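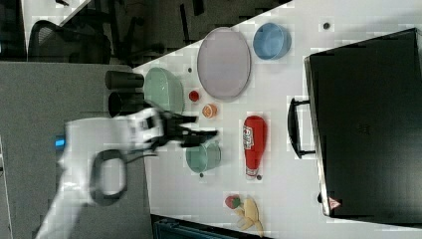 One of our regulars at Zelar wrote in to ask whether setting and clearing a table really needs a whole person, and the reply was yes, it does, and a patient one too!

So we're looking for a table helper for our play kitchen in Jenderen, starting in May. You'd lay out the plates, bowls and cups before each group comes in, and put everything back in order once they've gone home (the toy fruit has a way of ending up among the dishes, and the ketchup is rarely where you left it).

**What the work is like**

- 6 hours a week, with Friday afternoons the busiest
- Washing, wiping, sorting by color, and packing things away for the next group
- A bit of chatting with families, who love to ask where we buy our bowls

You don't need any experience. If you're the sort of person who straightens the forks at a friend's house, you'll be very happy with us, and we'll show you the rest over a cup of tea.

Pay is 34 an hour, plus lunch on the days you work. To apply, send us a few lines about yourself, or drop in at Dutura House, room 40, and ask at the front desk.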